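Ticket: Label printer drops off the network after idle, shipping desk
Queue: Facilities IT / Printing
Opened by: Ghassan Karam
Assigned to: Trevor Marsden
Priority: Normal
Status: Resolved, monitoring through March

Problem as reported

The Pradden label printer at the shipping desk stops accepting jobs after it has been left alone for a while. Jobs sent from the Risness order system sit in the queue as "Sending" and then fail. Turning the printer off and on clears it. The failure is worst first thing in the morning and after lunch. Labels printed back to back are fine. Packing slips on the office laser printer are not affected.

Error text from the print server:
Port unavailable. Job 1937 held. Retry limit reached.

Initial checks (Marsden)

Printer powered and showing Ready at the time of the fault. Link light on. Ping from the print server fails. Ping from a laptop on the same switch also fails, so the print server is not the cause. After a power cycle both pings succeed.

Firmware is one release behind. Updated it anyway. Fault returned the next morning at 7:40.

Replaced the patch cable. No change. Moved the printer to a different port on the same switch. No change.

Reporter asked whether the queue should be deleted and added again. It can be, but a queue problem would not stop the printer from answering a ping. Left as is.

Address conflict check

The printer was set to a fixed address inside the range that the DHCP server hands out. That is a fault in its own right and could produce these symptoms if a phone or scanner picked up the same address. Checked the lease table for the past week: no lease was issued on that address. Moved the printer to a reserved address outside the range and updated the port on the print server.

Fault returned the same afternoon. Address conflict ruled out, but the new address stays.

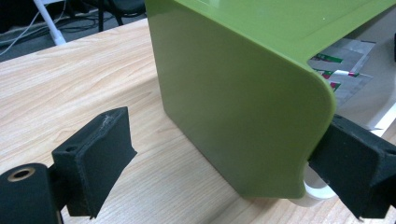 Power settings

The molded green plastic is on a wooden tabletop. The printer is on the steel bench beside the scale and has its own outlet, which tested good under load.

The printer menu has two separate sleep settings. The one on the front panel (Display Sleep) only turns off the screen. The other is on the web page under Network, Advanced, and is called Link Power Save. It was on, with a delay of 3000 seconds. That matches the pattern: the printer goes quiet before the lunch break ends and always overnight.

With Link Power Save on, the network card drops to a low-power state and should wake when traffic arrives. The switch at the shipping desk, a Justberg unit, also has its own energy saving option on every port. With both ends saving power, the card does not wake. Reproduced twice by leaving the printer idle past the delay and sending a ping.

Tested each side on its own:

Printer setting off, switch setting on: printer answers after idle.
Printer setting on, switch setting off: printer answers after idle, first reply slow.
Both on: no reply until power cycle.

Change made

Link Power Save turned off on the printer. Energy saving turned off on that one switch port and left on elsewhere. Settings saved to flash on both devices – the switch loses unsaved changes at restart, so check this if the fault comes back after an outage.

Print server port changed from 4000 ms timeout to the default. Someone had raised it while working on an earlier ticket, and it made failed jobs slow to report.

Follow-up from reporter (Karam)

Ran the morning batch of 75 labels with no power cycle. All printed. Two came out faint on the left side. Is that related?

Reply (Marsden)

Not related to the network. Clean the print head with an alcohol wipe and check that the ribbon is straight on the spindle. If the left side is still faint, raise darkness by one step on the front panel. Open a separate ticket if it continues.

Remaining items

Solanki has the same printer model at the returns counter on a different switch. Link Power Save is on there as well, no faults logged. Turn it off at the next visit.

Add the reserved address to the network sheet. Done.

Remove the old port from the print server once the backup has run. Open.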